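Artificial flowers fading on a sales counter: dye problem or light problem?

Posted in Materials and Finishes by Emrys Landeg

I sell artificial flowers in small bunches and the reds are losing color on the display stock. Pieces kept in the carton look the same as when they were delivered. What I need to know is how to tell light fading from a bad dye lot.

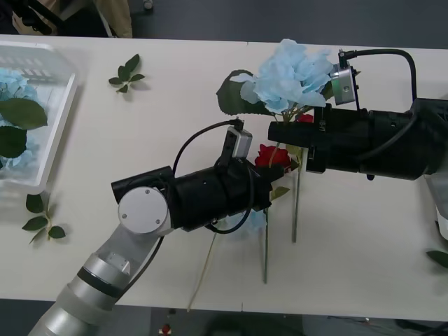 Vandana Srivastava
Before anyone can answer, you need to say what the petals are made of. Polyester, polyethylene and silk are dyed in different ways and fail in different ways. Also state the lighting and the distance from the nearest window.

Emrys Landeg
Petals are woven polyester, stems are polyethylene over wire. Supplier is Prikico. The counter gets daylight from the west side after 2 p.m. and the shop lights are LED. Reds and one of the purples are affected, whites and greens are not. I have 300 stems of the red left, and 59 of them have been on display since June. The supplier says the dye is "light stable" but gave no rating.

Vandana Srivastava
Polyester is normally colored with disperse dyes. Light fastness varies a lot between individual dyes in that class, and "light stable" with no number attached means nothing. Ask Prikico for the blue wool rating, which runs from 1 (poor) to 8 (very good). For goods that sit in daylight I would want a 6 or better. A 3 or 4 will fade visibly in a west window over one summer.

To separate the two causes, do a mask test.

Take two red heads from the carton, same lot number. Wrap half of each head in aluminum foil, tight against the petal. Put one on the counter where the fading occurs and one in a closed drawer in the same room. Leave both for four weeks and then unwrap them in daylight, next to a third head that stayed in the carton.

If only the uncovered half of the counter piece has changed, it is light. If the drawer piece has changed as well, look at the dye, or at something in the air such as a cleaning product. If the covered and uncovered halves of the counter piece have changed equally, suspect heat.

One caution: a purple is often a mix of a red and a blue dye. When the red component goes first, the purple shifts toward blue instead of getting paler. Check yours for that. It would point to the same red being used in both.

Jitendra Bansal
just spray them with UV clear coat from the craft store, works fine

Henok Nigatu
The spray helps a little, but I would not rely on it. Most of the craft sprays are acrylic with a small amount of absorber, and on woven petals the coating is uneven. It also stiffens the edges and leaves a shine on dark colors. Test on one head first and keep the can well back.

Window film does more. A clear UV film on the west glass removes most of the ultraviolet and does not change the look of the shop. It will not stop fading completely — visible light also breaks down some reds — but it slows it down. After that, rotate the stock. I swap display bunches every two weeks and write the date on the stem tag in pencil.

Your LED lights are a minor factor compared with the window.

Emrys Landeg
The purple has gone toward blue, so that part fits. Mask test started this morning with two heads from lot 645. I have written to Prikico for the rating and will post it when they reply.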